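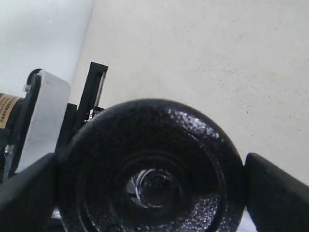

Reference > Insurance > Personal lines > Replacement cost coverage

Updated August, by the Stotard Reference desk

Replacement cost coverage is a form of property insurance that promises to pay what it takes to buy a new item of like kind and quality, with no deduction for age or wear. It is usually set against actual cash value coverage, which subtracts depreciation. The term appears in most homeowners and many renters policies. How much it promises in practice depends on the conditions attached to it, and these are often long.

Terms

The phrase "like kind and quality" is rarely defined in the policy. Insurers tend to read it as the cheapest current product that does the same job. Policyholders tend to read it as the same product. Where the wording is silent, courts in some states have leaned toward the policyholder, but a dispute over a toaster or a set of shelves almost never gets that far, and the adjuster's reading stands.

Most policies also leave out certain property from the replacement promise. Antiques, artwork, items kept in storage and not in use, and anything described as obsolete are commonly paid at cash value or market value. Sales literature does not always mention this.

Payment in two steps

A replacement cost claim is normally paid twice. The insurer first pays the cash value, then pays the rest (the "holdback" or "recoverable depreciation") once the item has been bought and a receipt sent in. A person who cannot afford to buy first may never collect the second part. Deadlines for doing so vary by policy, and some are short.

Supporters of the two-step method say that it discourages inflated claims. The evidence offered is thin. It is at least as easy to say that it lowers the amount paid on honest ones. 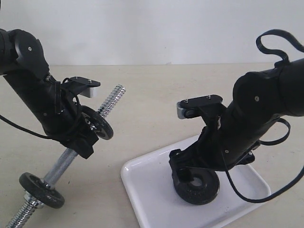
Chrome dumbbell bar with a threaded end. Exercise equipment is generally treated as ordinary contents.

Worked case

The Drenau Mutual form, often used in training courses, shows the effect. Under its schedule, a household item loses value each year until it reaches a floor. A chair with a new price of $100 that is judged to be 59 percent depreciated brings a first payment of $41, before the deductible. The other $59 is paid only after purchase. If the owner settles for a chair at $65, the second payment drops to $24. The schedule gives no source for its rates, and a chair that is seldom used loses value at the same pace as one used daily.

Cost and value

Replacement cost coverage carries a higher premium. The Radebe guide to household policies puts the difference at about 7 percent, but does not say which insurers were compared or in what year, so the figure should be treated with care. The extra premium is charged whether or not the owner ever completes the second step of a claim.

Claims that the coverage "makes you whole" are common in advertising. They overlook the deductible, the overall contents limit and the special limits on items such as jewelry and cash, all of which still apply.

Related forms

Guaranteed replacement cost applies to buildings and in theory has no upper limit. Extended replacement cost adds a fixed percentage to the building limit. Skerkby policies use the name "full renewal" for what reads, on inspection, as the extended form with a cap. Agreed value coverage, used mostly for collections and classic cars, fixes the amount in advance and avoids the question of depreciation.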